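Miluta Play Oven, gray

Home > Pretend play > Kitchens > Ovens and stoves

In stock. Ships from Kemeys warehouse, most orders out same day if in before 15:00.

Back in gray after selling out twice. Small box-shaped stove for pretend cooking, goes on a table or a low shelf, no floor space needed. Light gray plastic body, rounded edges all over. Oven door at the front with a dark window, blue knob above it, black grate on top. Kids who have outgrown the push-button phone stage tend to like this one, plenty to turn and press.

Adult assembly, 15 minutes or so the first time. Panels click together. Get all the side clips in before you stand it up, otherwise the back panel leans. No screws, no glue.

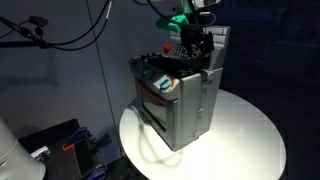

Miluta Play Oven in gray, on a white round table. Red button and control panel on the backsplash.

Controls are pretend. No batteries, no lights, no sound, nothing heats up. We get asked this alot so putting it here.

What you get
Oven, flat packed
Instruction sheet (pictures only)
Sticker sheet, optional, leave them off if you like it plain

Not included: pots, pans, play food. The Odeo pan set fits the top fine. Vitar wooden food is nice but the loaf is too big for the oven, the smaller peices go in OK.

Age: 3 and up. Small parts before assembly, keep the bag away from little ones.

Cleaning: damp cloth, mild soap. No dishwasher. Don't leave it out in full sun all summer, the gray will yellow.

Weight limit on top is for toys only. Not a step stool!! Please.

Spare parts
Clips, knobs and doors sold separately. Clips come in bags of 18. Email with the color of your oven, gray and cream parts are not the same shade. Doors are slow, next batch October.

Schools and daycares
Carton price from 50 units, call for a quote. Last run was 600 and it went fast, so ask early. Contact Mhairi Laing in trade sales.

Returns
Unused, in the box, we pay nothing on return postage unless it arrived damaged. Send a photo if it did and we'll sort a new panel, usually quicker than swapping the whole thing.

Page updated 11 August 2018

See also: Miluta Play Sink, Miluta Fridge (low stock), Odeo pan set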